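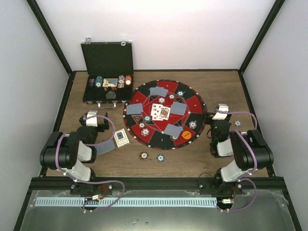
FOR IMMEDIATE RELEASE

Print this page | E-mail this page

Stuluvance Calls on Pundlow County to Open Up the Tanoli Landfill File

PLEVAR, February 2, 2022 — Hello from the Stuluvance office, up the stairs over the old shoe repair on Main Street in Plevar. I run this group, I write our press releases, and I answer the phone too, so if you call the number you usually call with questions about this one, you'll get me.

Today we are asking the Pundlow County Board to release the full permit file for the Tanoli landfill expansion before it votes on the permit this spring. We're also asking the board to pass a short, plain ordinance that would put meetings between county permit staff and permit applicants on a public calendar. We sent both requests to the clerk this morning, along with a copy of this release.

A bit of background for anybody who hasn't been following (and I know that's most of you, it's a landfill permit, I get it!). Tanoli operates the landfill out on the east side of the county. The company wants to add a new section on the side closest to Pundlow Creek. To do that it needs a county permit, and to get the permit it has to hand over a stack of studies on groundwater, drainage, odor, truck traffic and what happens to the whole thing after it closes. County staff read all of that, go back and forth with the company, and then write a recommendation for the board.

We asked to see the back and forth. That was our entire records request. We wanted the letters, the e-mails, the drafts, the meeting notes and the calendar entries that went into the staff recommendation, which came out in favor of the expansion.

It took the county 11 months to answer. We paid a copying and review fee of $2,000, and for a group our size that hurt — that was our fall mailing, the one with the creek cleanup sign-up sheet in it. In December the boxes finally came. There were 3,561 pages in them, and I will admit I was pretty excited carrying the first one up the stairs.

Then we started reading. Of those pages, 1,817 were blacked out, in whole or in part. More than half. Some had a single line missing, a cell phone number or something like that, and I have no quarrel with those. But a whole lot of them were black from the letterhead down to the signature. The drainage study has its cover, its table of contents and its appendix on soil types, and in between it's just black rectangles. One e-mail chain runs for pages and the only words left standing are "Thanks, will do."

Will do what? I'd love to know. So would the people who live downstream.

The county's cover letter says the missing parts are either trade secrets belonging to Tanoli or "deliberative" material, meaning staff talking among themselves before they made up their minds. I've read the letter several times and I've tried to be fair to it. I can see how the price a company pays for liner material might be a business secret. I can't see how the depth to groundwater under a public creek bank is one. And I have a hard time with the idea that notes from a meeting with the applicant are staff talking among themselves, when the applicant was sitting right there.

I want to be clear about what we are not saying. We have no proof that anything crooked went on. We don't think the people in the permit office are bad people, and a couple of them have been very patient with me on the phone. We haven't taken a position on the expansion. Our members are split on it, to tell you the truth. Some of them work in hauling or have family who do, and the trash has to go someplace. What all of them agree on is that you ought to be able to read the groundwater study before your county votes on it.

What we're asking for

First, the unredacted studies. We want the groundwater, drainage and odor studies put on the county website in full, with nothing taken out except personal phone numbers and home addresses. If Tanoli believes a certain number in there is a trade secret, the company can say so in writing, page by page, and that letter can go up on the website too.

Second, the meeting notes. If permit staff met with the applicant, we'd like the date, who was in the room and what was talked about. It doesn't have to be fancy. A typed half page would be great. Handwriting is fine if I can read it.

Third, the ordinance. Our draft is two pages long and I wrote it so that my mother could follow it. It says that when permit staff meet with somebody who has an application in front of the county, the meeting goes on a public calendar within a week. It covers phone and video calls that were set up ahead of time. It doesn't cover somebody stopping by the counter to ask which form to use, and it doesn't cover inspections, where surprise is sort of the point.
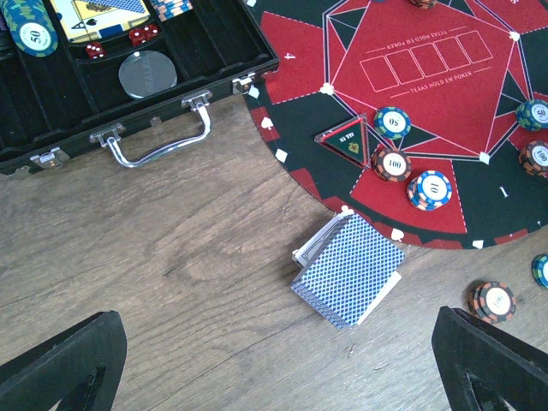 We've been asked already whether this would bury the permit office in paperwork. I really don't think it would. The staff keep calendars now — we know because we got some of them, with the subject lines blacked out. Posting an entry that already exists should take a few minutes. I'd bet it would save time in the long run, too, with fewer people like me filing requests and fewer afternoons spent with a black marker.

We've also been asked why we don't just sue. We might have to. State law gives us a window to appeal the redactions and our lawyer, who has been very generous with her time, is getting the papers ready in case we need them. But a lawsuit could easily run past the vote, and then we'd be reading the drainage study after the trucks had started rolling. I'd much prefer that the board just look at this and say okay, put it up. They have the power to do that at any regular meeting, by a simple vote. It wouldn't cost anything and it wouldn't slow the permit down by a day.

As for the fee, we're asking for that back as well. I don't say so with a lot of hope! But the county's own fee schedule says charges can be waived when the records are in the public interest, and we asked for the waiver at the start and never got a yes or a no. If it does come back to us, it goes straight into the spring mailing and the sample bottles for the creek.

How you can look for yourself

We've scanned every page we received, black boxes and all, and they are up on our website in the order they came out of the boxes. You don't need an account. The scans are searchable where there are words left to search. I'd start with the calendars and then go to the drainage study, but folks who know more about engineering than I do might want to begin with the soil appendix and tell me what I'm missing. If you spot something, write to us with the page number from the bottom right corner.

Paper copies of the draft ordinance are on the table at our office and at the front desk of the Plevar library. Please take one, mark it up, and bring it back. We've already changed the part about video calls after a member pointed out that our first version would have counted a voicemail.

The county board takes public comment at the start of its regular meetings, and the sign-up sheet goes out by the door half an hour before. You get three minutes. You don't have to be an expert and you don't have to be for or against the landfill to speak. I'll be there with the table of contents from the drainage study, which I plan to read out loud in full, as it's the part I'm allowed to see.

About Stuluvance

Stuluvance is a member-supported group based in Plevar that works on clean water and open government in Pundlow County. We test the creek, we go to the meetings, and we post what we find. We take no money from permit applicants or from the county.

Reporters are welcome to stop by and go through the original boxes during office hours. Please call first so I can clear off a chair.

Print this page | E-mail this page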